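Is the chapel at Lurnar really older than the village?

Ashok Dhillon
We had a week in Lurnar in February and the leaflet in the guest house says the chapel at the top of the lane was standing "long before there was any village". The village sign gives the place-name as first written down in a tithe roll, with no date. The man in the shop told me it used to be called Geerts and was renamed after a boundary change. I can't make these three things fit together. If there was no village, who was the chapel for? And is there any proper source for the old name, or is it one of those stories that gets copied from one leaflet to the next? I've looked at two websites and they use the same sentence word for word, which doesn't fill me with confidence.

Edgardo Macaraeg
Its definitely older, everyone round there knows that. My wife's family are from Plasura, 6 miles over the hill, and they always called it the old chapel. Geerts is the old name yes. There used to be a railway halt as well but it shut. Lovely walk up from the ford if the gate is open. We stayed at the guest house too, back bedroom over the yard, very quiet, good breakfast.

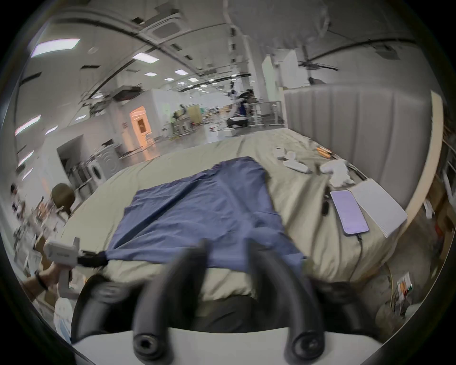 Blue cloth on the bed, beige sheet beneath.

The chapel key is kept at the farm, or it was when we went. You have to ask before four o'clock.

Liesbeth Schouten
I'd treat all of that with caution, Edgardo's answer included. "Everyone knows" is how the leaflet got written in the first place.

Taking the chapel first. The oldest stonework anyone has put a date to is the lower part of the north wall, and the dating rests on one visit by a local history group who compared it with the church at Plasura. I have read their report. It runs to 4 pages and the word "presumably" does a lot of the lifting. Even if they are right about the wall, it tells you when the wall was built. It says nothing on whether people were living along the lane at the time. Timber houses don't leave much behind, and as far as I can find there has never been a dig anywhere in Lurnar apart from a trench for the water main.

As for the name, there was a farm called Geerts, and it appears on the estate map as plot 37, on the far side of the stream. The same map has "Lurnar" written across the houses. So the two names were in use together, for different things. I suspect somebody saw the farm name, liked it, and moved it over to the village. The boundary change did happen, but it moved Lurnar from one parish to another and I've seen no paper that mentions a new name.

The tithe roll is real. It is in the county record office and you can order it up if you book. The sign is careful not to give a date, and I'd guess that is on purpose: the first leaf is missing, so the date people quote comes from a later hand on the cover. The roll lists 115 holdings for the whole parish and doesn't say which of them were in the village, so be wary of anyone who tells you how big Lurnar was.

I can't find the railway halt on any map I own. The line went through Faveo.

Ashok Dhillon
Thanks both. Liesbeth, do you know if the estate map can be seen online, or is it a trip to the record office? I'd like to see plot 37 for myself before I write to the guest house about their leaflet.

Liesbeth Schouten
Record office only when I last checked, which was April 2018. Ask for the full-size sheet. The reduced copy on the open shelves has lost most of the field names in the fold.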